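Resources > Small Business > Interviews

Does your shop need a newsletter?

Rosalía Ibarra sells office supplies by mail from Skestness, and last spring she quit sending her customers a weekly email. I went to see her because every consultant I meet says the opposite, that a business without a newsletter is leaving money on the table. I have heard that line for years and I have yet to see the table.

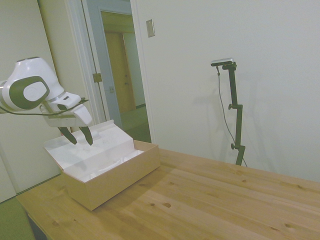

By Cayetano Soler
September

Ibarra had 3978 names on her list when she stopped. "It sounds like a lot until you ask who they are," she said. Many had bought one box of envelopes and checked a box at the register without reading it. Others were former suppliers. One was her dentist.

She had been paying for Stolo, a mailing service that sends its users a cheerful report every month. I asked what the reports said. "That people were opening the emails. They always said that." She once wrote to ask how an open was measured and got back a link to a help page. After reading it she came away thinking that some of those opens were mail programs loading a picture with no person near the screen. I've read the same page and would put it less kindly.

What about sales? Here she got careful. "I can't tell you it sold nothing. I had a discount code in there for 100 days and it was used. But Remedios, who runs the packing side, knew half the names. They order toner from us every month anyway. So I gave them money off for something they were going to do."

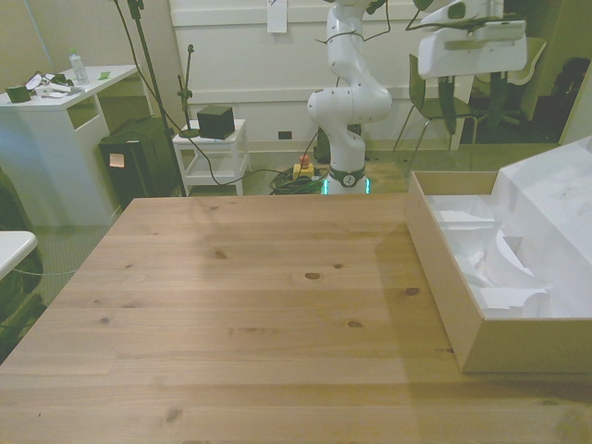

Photo: Milcombe Business Review

I pushed back on this. A regular customer who gets a small discount might stay longer, and the consultants would call that loyalty. Ibarra shrugged. "They'd call it that, sure. Show me the ones who would have left."

She does still write to people. When a product is discontinued she emails whoever bought it and suggests a replacement. The last one went to 80 customers, took her ten minutes, and brought in replies with real questions in them. She answers those herself, usually before lunch.

I'm not ready to say everyone should copy her. A bakery or a theater has news each week, and she would be the first to admit that staplers don't. Nor has she gone a full year without the newsletter, so her claim that sales are "fine" needs a second look after the holidays. She did let me see the summer numbers, and they were flat. Flat could mean the emails did nothing. It could also mean a good summer covered for a loss.

A salesman from Rivas called while I was there, offering to win back her "sleeping contacts." She asked him what he would write to them. He said they could figure that out after she signed.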